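The Word for It

My gran had a word for the bit of the evening when you've sat down but not settled. She called it the hovel. "I'm in me hovel," she'd say, coat half off, kettle going, and we all knew to leave her be. I looked it up once at school and got a picture of a shed. I was furious! I took the dictionary back to Mr Ruddock – Meirion Ruddock, huge eyebrows – and told him it was wrong, and he wrote gran's meaning in the margin in pencil, very solemnly, and dated it.

So when I saw that the Linenmont library was holding a Lost Words evening, well, I had my shoes on before I'd finished reading the poster. You brought a word your family used and nobody else did, and Mererid Mathias wrote it in a big ledger. She was already on number 601 when I got to the front of the queue.

"Spelling?" she said.

"Same as the shed."

"Then it's not a new word, love. It's an old word with a lodger."

I said gran's had been there first, in our house anyway. The man behind me (he'd brought "pollick", meaning a sock that's gone stiff on a radiator) said he thought I had a case. A woman from Oberholzer Street said she didn't, and what about people who really did live in sheds? It got quite heated, for a library. Somebody's biscuit was trodden on.

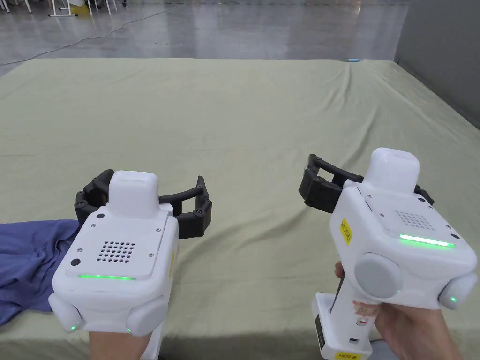
What Mererid did next

She turned back to the very first page of the ledger and slid it round so I could see. Word number 3, in pencil, in handwriting I'd have known anywhere. Hovel: the bit before you settle. And next to it, M. Ruddock, on behalf of a pupil.

"He started this book," she said. "I only took it over in August."

I couldn't speak for a minute, so I ate one of the biscuits that hadn't been trodden on. Then she asked if I had another word, seeing as that one was taken, and I said yes, as it happens, and gave her "doddlement", and she licked her finger and found the page.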